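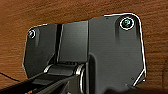 Brown wood with a faint grain, photographed from close by.

Caring for oiled wood tables: what we learned this winter

Many members wrote to us after the last newsletter with the same question. They have a table with an oil finish, the heating was on for months, and now the surface feels rough and looks tired. In this item I try to collect the answers from our workshop evenings at Turia, so that everybody can use them before the spring.

First, please find out which finish your table has. Put one drop of water in a place that is not much seen, for example near a leg, and wait 9 minutes. If the drop stays round and the wood under it does not change color, the finish is still closed, or it is a lacquer. If the wood becomes darker under the drop, the oil is used up and the table is thirsty. With a lacquer you should not follow the advice in this item. Oil cannot go through lacquer and will only make a sticky layer, which is very unpleasant to remove.

For the normal cleaning, a cotton cloth and lukewarm water are enough. Wring the cloth well. Wipe along the grain, then dry with a second cloth. Several members use dish soap every day, and I did the same for years, but it takes a little oil out of the wood each time. A soap made for wood floors is kinder. At Turia we take the one that Dervishi sells by the liter, and we make it thinner than the label says.

When the table needs new oil, choose a day when you can open the windows. Sand lightly by hand, always with the grain. Remove the dust with a brush and after this with a cloth that is only a little damp, and let the wood dry completely. Put the oil on thin. Almost all the problems that people bring to us come from too much oil. Leave it for 30 minutes, then wipe away everything that the wood did not take. The surface should look satin and not wet. If you see shiny islands, you must wipe again.

A warning that I repeat every year: cloths with oil on them can start to burn by themselves when they are left in a ball. Lay them flat outside until they are dry and stiff, or keep them under water in a metal can with a lid. Please do this also with the small pieces.

White rings from cups are usually water in the finish, and often they become weaker without any help after some days. Black rings are different. They come when iron and water meet the tannin in the wood, mostly in oak and walnut. Sanding helps when the stain is not deep. Do not try household bleach, it can leave a pale spot that no oil will hide.

About color, I want to say something to the members who are disappointed. A reddish brown table does not stay the same all its life. Cherry gets darker in the light, walnut gets lighter, and under a fruit bowl or a lamp you will find later a shape of the old color. Move your things from time to time in the first year. After this the difference grows slowly and you can relax.

The winter air is the other enemy. When the room is very dry, a solid top becomes narrower and small cracks can open at the ends. Do not fill them in January. Wait until summer and look again, many of them close. A bowl of water near the radiator does less than people hope, but a table that stands one step further from the radiator is already better off.

The next oiling evening is in March, at 7 p.m., in the back room of Turia. Bring a small piece of furniture that you can carry alone, and old clothes. The oil comes from Ollero and is included in the price. Morkach will lend us sanding blocks again, so you only need to bring your own cloths. If you want to come, please write your name on the list beside the door.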